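Planning and Budgeting for Automation
Week 2 handout: costing a small handling cell

Welcome back, everyone, and thank you for the thoughtful emails after our first session (I'm still working through them, so please be patient with me). This week we leave the catalogues alone for a while and look at what a purchase really costs by the time the equipment is earning its keep. Our running case is the Huanca bench, a modest two-armed handling cell, and the task we have set for it is about as humble as they come: picking up and placing a pink plastic cup.

Please read the case budget before class, and bring a pencil, as I'd like you to scribble all over it.

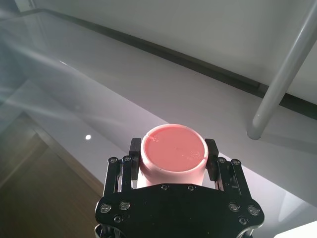
Should the grippers be priced together with the arms?
Keep them on a separate line. Arms tend to stay in service for years, while grippers get swapped, upgraded and worn down by the job, and a budget that folds the two together makes it very hard to see what you're spending on replacements. In the case budget, finger pads have a line of their own as well, at 25 dollars apiece, and I'd encourage you to follow that habit in your assignment.

Now, on to the quotes. Our two suppliers for the exercise are Trudura and Nunier, and you'll notice straight away that Trudura's total is lower. Before you get too cheerful about that, have a look at the freight and the installation. Nunier includes both – Trudura lists them as extras on the back page, along with a 400 dollar charge for the site visit. Put the two quotes on the same footing first, then compare them.

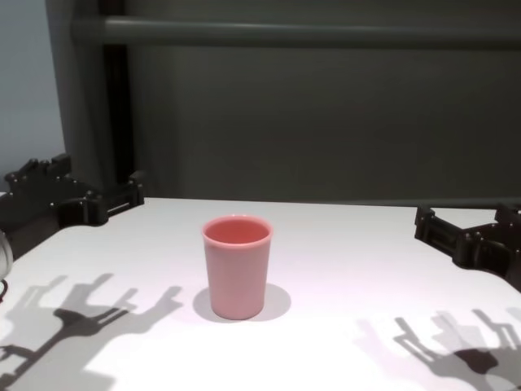
Training pieces belong in the budget too, and students leave them out nearly every year. Whatever your cell is going to handle, you'll need a supply of it for set-up, for practice and for the inevitable breakages, and somebody has to pay for that supply. A plain plastic cup like the one standing between the two grippers will hardly trouble your finance office, but swap it for a machined casting or a filled jar and the line grows quickly. Allow for storage and cleaning while you're at it.

Staff time deserves the same care. The Uvivum worksheet allows 78 hours for commissioning, which you're welcome to challenge in your tutorial so long as you show your working. Remember to count the hours of the operators who are learning the cell, and to cost the work they're being taken away from. I'd also set aside a sum for lighting, cabling and bench changes, none of which look like much in a favourable quote.
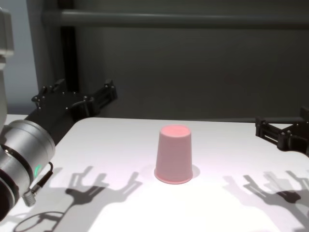 Figure 3. Cup upside down on the bench, both grippers open.

For the tutorial, rework the case budget with your preferred supplier and write a page defending your choice. Drafts are due in March, and the exact day will go up on the course page once I've sorted out the room bookings.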